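4.2 Shiny things and the grasp planner
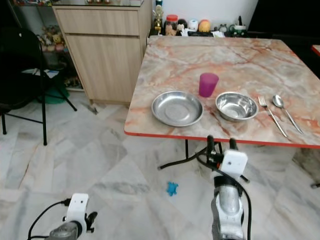 Figure 3. Head view of the tableware setup, with plate, bowl, cup, fork and spoon near the table edge.

I'll admit the steel bowl gave me the most grief! Our segmenter (Rodrigo's fork of Flivo) kept splitting its bright interior into separate objects, and the planner happily proposed a grasp for each one. So I now merge masks before planning, and drop any candidate with fewer than 200 depth points. The fork and spoon still confuse it a bit, see Section 5.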